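Minutes of the June meeting

Present: Fadime Saraç (chair), Yamuna Kartha (minutes), Mitiku Habte, Kheri Minja
By phone for items 3 and 4: Ivone Marinho
Start: 4:00 p.m.

The minutes of the last meeting were approved with one fix. Mitiku's surname had been spelled two ways on the same page.

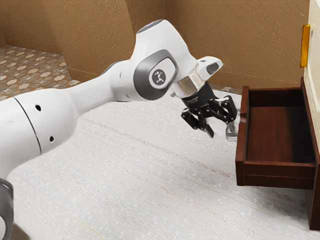 Network and Passwords Working Group, Surnside Library Service

1. Password manager rollout

Mitiku opened with the best news we've had all year. The staff password manager is now in use at every branch, and the last holdout, the Pomville front desk, signed up the morning of the meeting! There are 2,473 logins stored in the shared vaults. A good many of those are duplicates left over from the old spreadsheet, and Mitiku would like each branch to go through its own vault before anyone starts deleting things centrally.

Fadime asked what happens when somebody forgets the main password. Mitiku explained that two people at each site can start a recovery, and that it takes a day to go through. Kheri thought a day was long for the front desks. After some back and forth we agreed to leave the delay as it is and look at it again after the summer.

The old spreadsheet is still on the shared drive. It will be made read-only now and removed once the branches have finished checking.

Action: Mitiku to send the vault checklist to branch leads.
Action: Kheri to lock the spreadsheet.

2. Two-step sign-in

Kheri has been trying out sign-in keys with 11 people from different teams, and the feedback was wonderful to read. Most said it was quicker than typing a code from a phone, and one person has asked to buy a second key for home. The trouble spots were the older computers in the workroom, where the ports are at the back and hard to reach. Short extension cables would fix that.

Yamuna raised the question of staff who don't want to use a personal phone for work. Everyone agreed that they should be first in line for keys. Fadime has set aside 400 dollars for the next batch and the cables.

We also talked about whether text message codes should be switched off altogether. Kheri is in favor, Mitiku would like to wait until the keys are in people's hands. Left open.

Action: Kheri to order keys and cables.
Action: Yamuna to collect names from staff who would prefer a key. 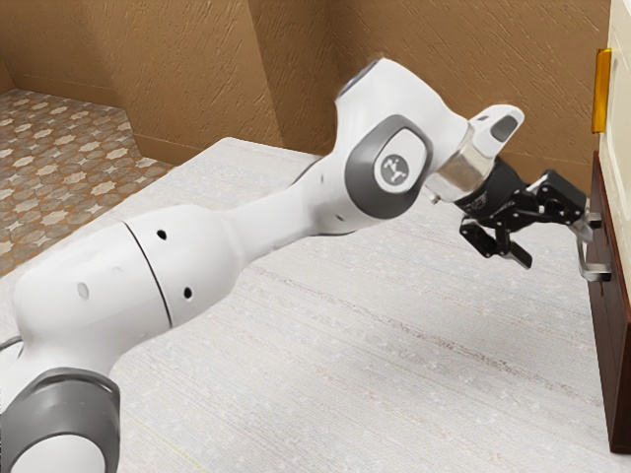 3. Public Wi-Fi

Ivone joined by phone from Pomville. The new guest network, named Jetell, has been running there for six weeks and is completely separate from the staff network, a change this group has wanted for ages. Ivone has had very few complaints – mainly from people whose laptops kept looking for the old network name. A card at the desk with the new name on it has helped a lot.

The welcome page still needs work. It's too long, and the part on privacy reads like a contract. Ivone read a shorter draft aloud and we all liked it much better. Fadime asked for one more sentence telling visitors how long connection records are kept, and Ivone was happy to add it.

Action: Ivone to circulate the final text of the welcome page.

4. Practice phishing emails

The second round went out under the code name Jemal. Far more people used the report button than last time, and several wrote to us as well to say they had spotted it – thank you, please keep doing that! Branch results will not be published, as agreed in the spring. Anyone who clicked gets a short private note with tips and nothing else.

Yamuna offered to write a half-page guide on checking a sender's address, with real samples from our own mail filter. Ivone asked for a printed version for the Pomville staff room.

Action: Yamuna to draft the guide and send it to Ivone for comments.

5. Any other business

Mitiku asked that requests for new accounts come through the form and not by hallway conversation. Agreed.

Kheri would like to show the backup restore steps at the next meeting. Fadime will put it first on the agenda.

Meeting closed at 5:20 p.m.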